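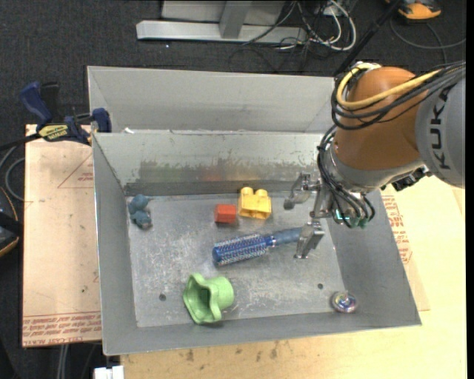 Ticket 293: Bin rattles on the tabletop, floor all scratched up

Home Help › Tickets › Storage & Bins › Open

Filed under: metal bins, noise, scuffs

Hi all, Ju-won Jeon here. So I've got two of the grey sheet-metal Hundow bins on our wooden table, one behind the other, and they're where all the odds and ends go (hairbrush, toy blocks, you name it). Love them! But the front one has started buzzing every time something gets dropped in, and the floor of it is covered in pale scratches and mottled marks. A scrap of something white has ended up near the join between the two as well, and I can't tell if it's come off a bin or if it's just rubbish.

What I've tried so far:

- Pulled the bins 30 mm apart. Buzz got quieter, but then little things fell down the gap, so back they went.
- Wiped the floor with warm water and dish soap. The grey smudges lightened a bit, the scratches didn't budge.
- Put a folded tea towel under the front bin. Quiet as anything! Looks awful though, and it slides.

Reply from Mpho Ntuli, Hundow support
Hi Ju-won, the scratches are only in the surface colour, so please don't sand them or you'll make it worse. For the noise, stick a felt dot under each corner. Have a go at picking up the white bit and let me know if it's papery or hard.

Update, Saturday, August 8, 2026
Felt dots are on and the buzz is gone, hooray. The white bit is papery, so I've binned it (the other kind of bin). I'd still like a liner for the floor, preferably in grey, because the brush handle makes a horrible scrape when you drag it out. Does Visser still make the cork ones? Leaving this open till I hear back.

13 comments · Share · Follow this ticket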